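Rules for logging and handling when objects are transparent or translucent

Forum: Cell practice and procedures
Posted by Hartmut Ruppert, Wednesday, December 15, 2021
Tags: gripper, glass, teleoperation, written procedures

We run a small manipulation bench at Woltdale with a two-finger gripper and a camera at the wrist. Until June the objects were all opaque: blocks, cartons, painted tins. We have since added clear glass and translucent plastic crates, and our written procedure has not kept up. It says the operator must "confirm the object outline in the wrist view before closing". With a clear cup on a dark glossy tray, two operators will give different answers to that.

I have been asked to rewrite the section before the bench at Flellgate adopts it. I would like to know:

- what wording others use in place of "confirm the outline"
- whether you fix the approach speed for glass or leave it to the operator
- how you deal with glare and shadow, which at present we do not record at all

We already have a risk assessment for the cell and I am not asking about guarding. I mean the bench rules only.

3 replies

Lise Zacharias

We had the same sentence in our procedure at Grube and took it out. An operator cannot confirm an outline made up of highlights, and the highlights move when the wrist moves. The replacement text is given in full, as you may want to copy the structure.

1. Before the approach, the operator names the feature that will be used as the reference. For a glass on its side this is the rim or the base. For a crate it is the top edge or a corner. "The object" is not accepted as an entry.

2. The operator checks the reference feature from two wrist positions. If it can be found in only one of them, the approach is not started.

3. The surface under or beside the object is entered in the log as matt, glossy or textured. Reflections on a glossy panel and shadows on a pale surface are entered separately. They cause different errors.

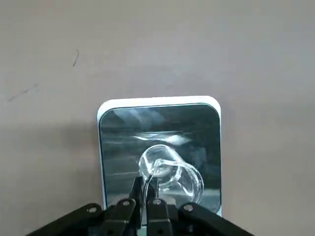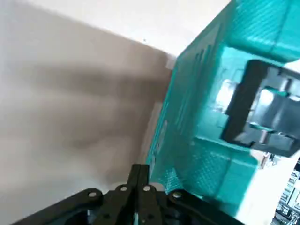

4. Approach speed is fixed by object class. Glass is limited to 20 mm/s over the last stretch, and the operator may go slower but may not go faster. Crates have their own limit, set by the bench lead.

5. Fingers are not closed on a rim. If the rim is the only reference feature available, the object is put back by hand with the arm stopped, and the attempt is logged as void.

6. Marks on the work surface (hairs, scuffs, tape residue) are cleaned off or noted at the start of the shift. A thin dark mark on a pale surface can be picked up as an edge by the segmentation.

Rule 5 caused the most argument. The objection was that void attempts spoil the figures. We kept it, and void attempts now have their own column.

One caution about rule 2. Write down how far apart the two positions must be, otherwise people will nudge the wrist and call it a second position - ours is 9 degrees of wrist tilt, chosen by trial on our own lamp layout. You will need to find your own value.

plavmont_bench

Just put a matt sheet under everything. We did that and stopped having the discussion.

Hartmut Ruppert

Thank you both. The matt sheet would work for the cup, but the glossy tray is part of the task, so it has to stay. It would also do nothing for the crates, where the wall itself is shiny.

Lise, I will take rules 1 to 3 more or less as they stand. On rule 4, is the limit enforced in the controller or only written down?

Lise Zacharias

In the controller. The operator picks the object class from a list at the start and the limit is loaded with it. If no class is picked, the glass limit applies. Changing a class part way through a run requires a stop and a new log entry - please put that in the text as well, we had to add it later.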